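Ticket 921 - Bisum arm stops short when lifting the yellow piece out of its holder
Project: Etari sorting cell, Broltance shared workshop
Status: open, waiting on a part
Category: motion / calibration

Hello all, and thank you for the kind replies on my last ticket, which got me through a very trying evening with the wiring. I'm back with a new one, I'm afraid. The routine is meant to lift the yellow piece straight up out of the black holder and carry it over to the green foam block. Lately it closes its grip, rises a little and then stops dead with error 158. If I clear the error and press resume it will sometimes carry on quite happily, and sometimes it sulks until I power the whole lot down.

So far I have reseated the cable at the wrist, gone back to the October version of the settings, and dropped the speed to 70 per cent. The slower speed helped for most of an afternoon and I was ready to put the kettle on and close the ticket - then it came back twice in a row.

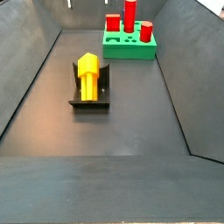 I've been leaving the green block towards the back of the dark grey tray, with the red cylinders standing in it, and the black holder further forward and over to the left. Moving the holder nearer the middle made no difference at all. Running the same lift with nothing in the grip gives no error, even at full speed, so my feeling is that the piece is catching on the curved sides of the holder and the arm is reading that as a collision.

Update, same evening: I took the holder off and ran the lift with the yellow piece standing on the bare floor. No errors all the way through, which cheered me up no end. I then put the holder back and had the fault on the second try.

Next step is to print a slightly wider holder on the Ulloa printer, once the queue clears. I've also saved the log as run 722 in the shared folder, if anyone would like a look. Has anybody changed the collision limit on theirs, and did you regret it? I'd sooner fix the fit first, but I'm very open to advice.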